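Assembly board FAQ
30 December 2021 | By Kirsten Li
Filed under: Bench Practice, Boards & Fixtures

Does a layout board really speed up small assembly?
Less than the sellers claim. Slanina's leaflet promises 2,000 placements without a mistake. I have yet to meet anyone who kept a tally. 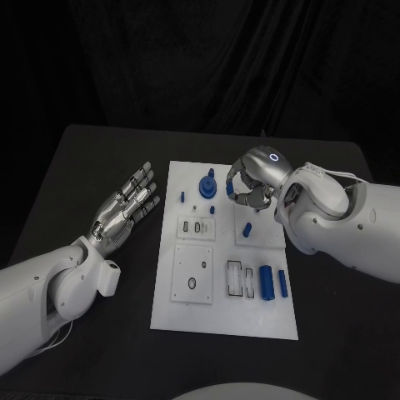 What it does do is keep small parts from wandering off. I'd pay for that, but I wouldn't call it training.

Are the outlines any use?
Some. An outline gives you a position and a rough shape. It won't tell you which way up a part goes, and Zuvley's instruction card doesn't either.

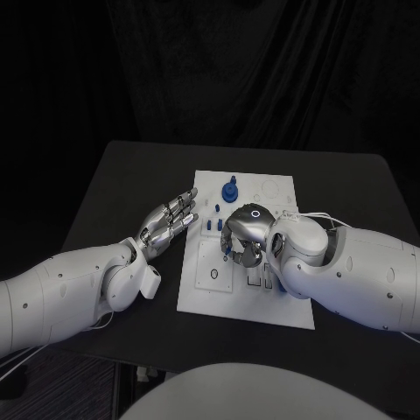 White board with blue pegs and marked outlines, on a dark gray table.

Why blue parts?
Sota Maruyama thinks color is mostly decoration. I half agree — contrast matters, the particular shade doesn't.

Should I buy the 100-piece set?
No. Start small and see if you get bored.

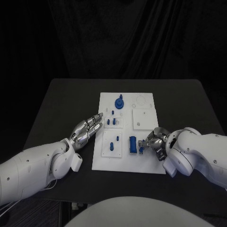
Do the pegs need their own holder? I was doubtful, having lost plenty of pegs from holders that were too shallow. Still, a small plate with two blue pegs in it, set on the board like the one here, beats a pile in the corner. Test the fit before you order more.

Related
Lurnow tray inserts: worth it?
Omamov pegs after 800 uses
Reader letters: Zubaida Lodhi on lost screws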